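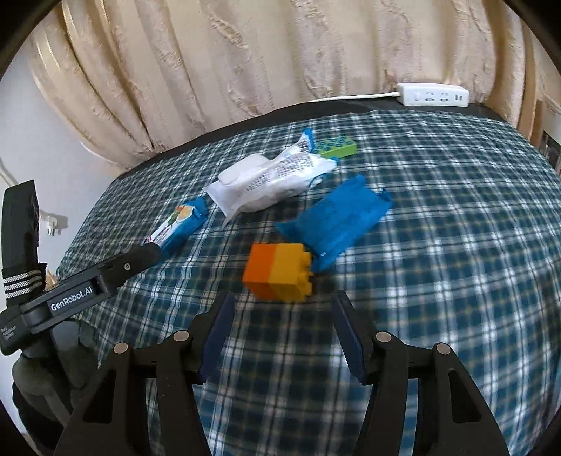
Buy the second one before you buy the first, was the advice from Tatby, and it took us most of April to understand it. The small workshop there had spent its whole budget on a single hand-held gripper, used it happily for three weeks, then lost a fortnight to one worn finger pad. The people who were meant to be out collecting sat drinking tea instead. A spare would have cost them less than the idle wages.

I've been following four small outfits as they plan, price and argue over this sort of kit, and I've loved every minute of it. Robots used to mean a fenced cell and a loan from the bank. Now a group with modest money can start with a gripper you hold in your own hand, take it round an ordinary home and record how everyday things get picked up. Toy bricks, snack packets, a plastic bag on a plaid bedsheet – that's a working day, and it means the props budget can be wonderfully small!

Rustero got this right from the beginning. Their first spending plan had 800 pounds set aside for objects, copied from a list somebody had found online, full of matching cups and moulded test shapes. They crossed it out and wrote in 50. Most of what they needed was already in the kitchen cupboards, and the rest came from a charity shop and the corner grocer. Wrappers get crumpled and have to be replaced, so they keep a little back each month for that. Everything else went on spares, storage and paying people properly for their hours.

Hours are where most of the plans I saw went wrong. Liseck had costed the recording itself down to the minute and left out the setting up, the charging, the travelling between homes and the checking of files at the end of the day. Their sheet allowed for 20 sessions a week. Once the missing time was put back in, the same money paid for a good many fewer, and they had to go back to the people funding them with a new figure. It was a slightly awkward phone call, they told me, but they got the extra, and the new sheet is lovely. It has a line for everything, down to the bus fares.

Bellini, the largest of the four, went the other way and rented. Their reasoning was that hand-held kit is changing so fast that anything bought this year might look dated next spring. I was doubtful until I saw the sums. Hire came out dearer over twelve months, but repairs were included, and so was a swap if a newer version appeared. For a team with nobody handy with a screwdriver, I can see the appeal. Rustero, who have two people very handy with a screwdriver, thought it was madness.

What would I ask a supplier before signing anything? Start with the finger pads. Are they sold separately, and how long do they take to arrive? Ask the same about the pivot pins and the straps, all the small bits that rub and bend. Find out what happens to the recordings, where they're kept and whether there's a monthly charge for keeping them. Storage was the surprise on every single budget I looked at. At Tatby it was 200 pounds over by the second month, and they'd thought they were being generous.

Then ask to borrow one for a day. Take it somewhere untidy, with curtains and cables and a soft bed, and pass it round everyone who'll be using it. Hands differ a lot. Liseck turned down a model they'd all admired on paper after one afternoon of sore wrists, and the one they chose instead was cheaper.

Tatby, by the way, did buy their second gripper in the end. They've already put a third in next year's plan, along with a proper box of pads and a better kettle.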